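Home | About | Recipes | Techniques | Archive | Contact

Print this page | E-mail this page

Keeping a Bread Starter in a Small Kitchen

2022-04-15

Posted by Irfan Mirani

Several readers have written to ask how a rye starter may be kept by those who bake only once a week. The method set out below has been in use in our test kitchen since September and has proved dependable.

The starter is held in a lidded glass jar on the middle shelf of the refrigerator. It should be taken out the evening before baking and fed with equal weights of wholemeal rye flour and tap water. We use Simard flour, which is coarse and ferments quickly. The Jalley rye is finer and may be substituted, although the starter will then take longer to rise and should be left somewhere warmer overnight.

For one large loaf, 300 g of active starter is required. A spoonful is retained in the jar, fed once more and returned to the cold after an hour at room temperature. It will keep in this condition for two weeks without attention. A grey liquid on the surface is normal and may be stirred in or poured away. A starter showing pink or orange streaks must be discarded and the jar scalded.

The dough itself is wet and is not kneaded. It should be mixed with a stout spoon, scraped into a greased tin and smoothed with a damp hand. Proving takes between three and six hours, depending upon the season. The loaf is ready for the oven when small holes begin to open across the top.

Readers have also asked about tins. The Bratinus tin is heavy and gives a good dark crust, but it must be greased into the corners. The Flastix mould releases the loaf more easily and produces a paler side. We have no firm preference, and either will serve.

Rye bread should not be cut on the day of baking. It is best wrapped in a clean cotton cloth and left until the following morning, when the crumb will have set. Slices freeze well.

Comments on this method are welcome and will be answered in the order received.

Contact | Copyright 2022 | Back to top

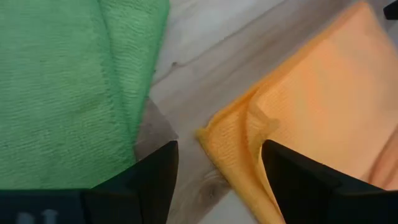
A green towel and an orange towel on a pale wooden tabletop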